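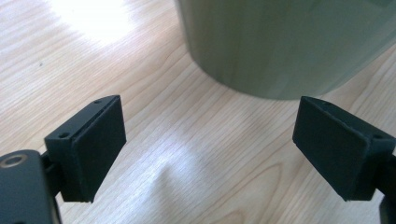
Werkstattbuch Greifzelle Troldale, Eintrag vom 9. November 2024
Bearbeitung: Mirela Araújo, Jaruwan Luangrath
Anlass: planmäßige Durchsicht des Zweibackengreifers, Zählerstand 1519 Greifzyklen seit dem letzten Belagwechsel

Ausgangslage
Die Zelle wurde um kurz nach acht übernommen. Im Übergabevermerk von Charoen Sombatkul war ein ungleichmäßiges Schließen der Backen festgehalten, das nur bei großen runden Teilen auftritt. Im Fehlerspeicher fanden sich sieben Einträge, sämtlich »Schließweg überschritten«, ohne Abschaltung des Antriebs.

Mechanik
Die Kontaktbeläge beider Finger sind an den unteren Kanten leicht ausgefranst. Die Greiffläche selbst ist eben und weist keine Ablösung auf. Nach Wartungsplan ist ein Wechsel erst bei Einrissen in der Fläche vorgeschrieben; er wurde daher zurückgestellt. Die überstehenden Fasern sind vor dem nächsten Dauerlauf mit der Klinge abzunehmen, nicht abzureißen.

Die Schrauben an der Oberseite beider Finger wurden einzeln gelöst, gereinigt und über Kreuz wieder angezogen. Am rechten Finger ließ sich die äußere Schraube um knapp eine Vierteldrehung nachziehen. Der Halter rechts wurde auf Spiel geprüft, ohne Befund. Die Führungen wurden abgewischt und sparsam nachgefettet. Das alte Fett war grau, Abrieb mit bloßem Auge nicht festzustellen.

Nullpunkt und Öffnungsweite
Referenzfahrt dreimal ausgeführt. Die erste Fahrt wich von den beiden folgenden ab, was nach dem Fetten zu erwarten ist. Der Nullpunkt wurde nach der dritten Fahrt übernommen und in der Steuerung unter dem Namen »Sitthichai« abgelegt. Der bisherige Parametersatz bleibt bis zur Freigabe erhalten und darf nicht überschrieben werden.

Schließkraft im Parametersatz auf 40 Prozent belassen. Eine Erhöhung, wie von Amber Mottram vorgeschlagen, halten wir vor dem Belagwechsel nicht für angezeigt.

Anfahrt an den Zylinder
Der grüne Zylinder dient weiterhin als Prüfkörper. Angefahren wird mit geöffneten Backen, knapp über der Tischplatte. Zu beachten ist die Spiegelung auf der Holzfläche: Die Kantenerkennung hat im Februar mehrfach den Glanzfleck als Kontur gewertet. Bis zur Lieferung der matten Unterlage (bestellt bei Guvum, Termin offen) ist die Deckenleuchte über dem Tisch gedimmt zu betreiben.

Offene Punkte
Dauerlauf mit 770 Zyklen am Prüfkörper, Auswertung durch Nuanchan Petchrat.
Ersatzbeläge: im Schrank liegt nur noch ein Paar, Nachbestellung veranlasst.
Drehmomentschlüssel zur Kalibrierung geben.
Parametersatz »Sitthichai« nach bestandenem Dauerlauf freigeben, Gegenzeichnung durch Ch. Sombatkul.

Zelle um 12.40 Uhr stromlos übergeben, Schlüssel im Wandkasten.
M. A. / J. L.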